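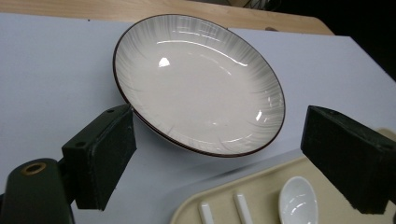

Fig. 1. Shallow plate, cream glaze, grey radial brushwork, dark brown rim line.

Tetthorpe Ceramics Short Course
Handout 2: Reading a decorated plate
Notes by Letay Asfaw, revised Apr 30, 2022

2.1 Parts of the form
Use the same terms in every condition sheet. The centre (or well) is the flat area inside. The wall rises from it. The rim is the outer boundary of the wall. In Fig. 1 the wall slopes gently and the well is flat, so the form counts as a shallow plate. A steeper wall would move it towards the bowl group -- see Handout 1 for the limits we use.

2.2 Decoration
Radial brushwork is described by direction, density and extent. The lines in Fig. 1 are fine and grey. They fan outward from the well, are densest near the outer edge and fade towards the middle. Write this as "radial, grey, dense at edge, fading inward". Do not write "striped".

The rim line is recorded separately, even where it touches the brushwork. Give colour, width (thin, medium, broad) and whether it is complete. For Fig. 1: dark brown, thin, complete.

2.3 Glaze and reflected light
A shiny glaze returns the light source as a bright spot on flat areas and as curved streaks on the wall. Both occur in Fig. 1. The spot lies on the well and the streaks follow the curve of the wall. Neither is a mark on the plate. Before entering a pale patch as a flaw, turn the plate under a fixed lamp. A reflection shifts as the plate turns; a glaze fault keeps its place on the surface.

A tilted plate shows an oval outline. Never judge roundness from a tilted view. Measure the diameter twice, at right angles, with the plate flat on the bench.

2.4 Exercise
Complete one sheet for a plate from the Fikre set and one from the Grurkley set. Allow 56 minutes for the pair. Hand sheets to Natnael Chala, with the shelf number at top right. Terms not listed in the glossary (p. 72) will be returned for correction.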